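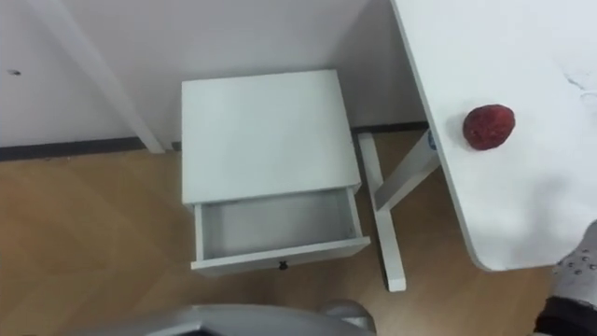
Drawer open, strawberry still on the table. Putting it away is the whole job.

Posted July 12, 2025

Quick one, kettle's on and I've got a bus to catch.

So I keep getting asked if the machines can do the housework yet. Short answer, some of it, slowly, on a good day. Long answer is this nightstand.

Pick up small red thing. Put in drawer. Shut drawer. My niece could do that at 2. And it's a kind setup too – one drawer, nothing in it, a dark little knob you can't miss against all that white. No socks, no phone charger, no half a packet of mints. My own bedside drawer would finish it off.

But think about what's in there. You've got to find the edge of a strawberry without squashing it (or flinging it, I've seen flinging). Then over the edge of the table and down, because the drawer is lower than the tabletop. Then let go at the right moment. Then push the front gently enough that the whole nightstand doesn't go bump into the wall. White drawer, white table, white wall as well, so good luck judging where one stops and the next one starts.

I wrote in Febuary that drawers would be sorted by summer. Well. Opening them, mostly yes. Closing them all the way, less so, there's always that last finger-width left sticking out. Drives me mad in a way a person doing it wouldn't.

Shop floor is a different story. Spent a morning at Ninovden and their line does the same lift and drop 2646 times a shift, same box, same height, and it doesn't care. Nobody moves the box though! That's the trick. A house is all moved boxes.

Somebody in the comments asked about the Hitik, whether its worth 715 quid for a home arm. Haven't tried one. I'd want to see it do a drawer 1000 times in a room it hasn't met before, with the light changing, and then I'd want to see the drawer after.

My guess for now – tidying a table, soon. Loading a dishwasher, sort of. Duvet covers, not in my lifetime.

Right, bus. Will do the laundry post next, I know I said that last time.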